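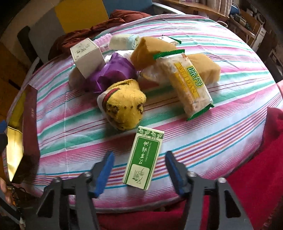 Evening, the table again

I am still thinking about whether a machine could clear this table for me. Tonight I would pay for it gladly. The striped cloth should go to the wash, but first every small thing on it must find its place, and I am tired.

The little green and white box of essential oil is the easy one. It has straight sides and it stands up by itself. Two fingers can hold it, mine or any others. The snack packet is worse, as it is slippery and clear and there is only a yellow label to look at. And the yellow bundle in the white cloth, how would a machine know where to take hold of it? I would shake it out first, then decide.

In April I read that the Flereck arm had practised 700 times with folded towels. A crumpled one still took it nearly 10 minutes. My sister in Wadesley says this is faster than her sons, so perhaps I am too strict.

My opinion today: lifting is almost solved, deciding is not. Is the purple wrapper rubbish, or did I keep it for some reason? I had to ask myself this too, and I have lived here for years.

I will do the wrappers now and leave the cloth until the morning.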